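Ticket: Wulla handset, microphone drops out on calls after update
Opened: Tuesday, March 9, 2021
Raised by: Ingrid Abernathy
Assigned to: Bijan Farahani
Status: Pending vendor

Reported problem
The other party stops hearing me about 18 minutes into a call. I can still hear them. Ending the call and ringing back fixes it until the next long call. Started after the update pushed last week. Same on speaker and with the phone held to my ear.

Bijan Farahani, first reply
Please check whether it happens with a wired headset plugged in, and whether voice recordings cut out in the same way. Settings, Sound, Call audio, then send me what it says next to Noise reduction.

Ingrid Abernathy
Wired headset is fine, had a call of nearly an hour on it. Recordings are fine too. Noise reduction says Adaptive. I don't remember setting it to that, it used to be Standard.

Bijan Farahani
The update moves everyone to Adaptive. Set it back to Standard, restart the phone and make a long call. Don't clear the call log, I need it.

Ingrid Abernathy
Done. Lasted longer but dropped again this afternoon while talking to Kieran Tierney in the Scanlon office. He is on the same model and has not had the fault. His build number ends 1,439 and mine ends 2,741. 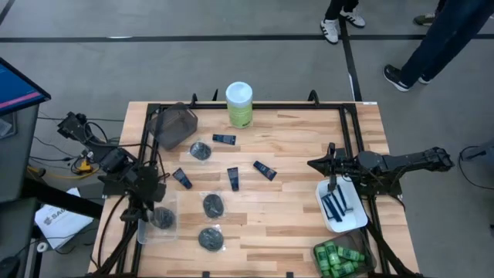
Bench with twin arms, clear container at front left.

Bijan Farahani
Thanks, the build number helps. Log from your handset shows the second microphone being switched off by the power saver and not coming back. The earpiece is not affected, so you would not notice at your end. Kieran's build does not have the new power saver.

Steps to try, in this order:
Settings, Battery, App limits, Phone: set to No limits.
Turn off Smart standby.
Restart.

Colm Mac Giolla
Adding myself. I have 2 more people on the newer build with the same complaint. No limits on its own did nothing for either of them. Turning off Smart standby did.

Ingrid Abernathy
Both changed. Three long calls since and no drop. Battery is noticeably worse by teatime.

Bijan Farahani
Passed to Jalletti with the logs. I have held the update for handsets that have not taken it yet. Leave Smart standby off until they send a fix. Keeping this open.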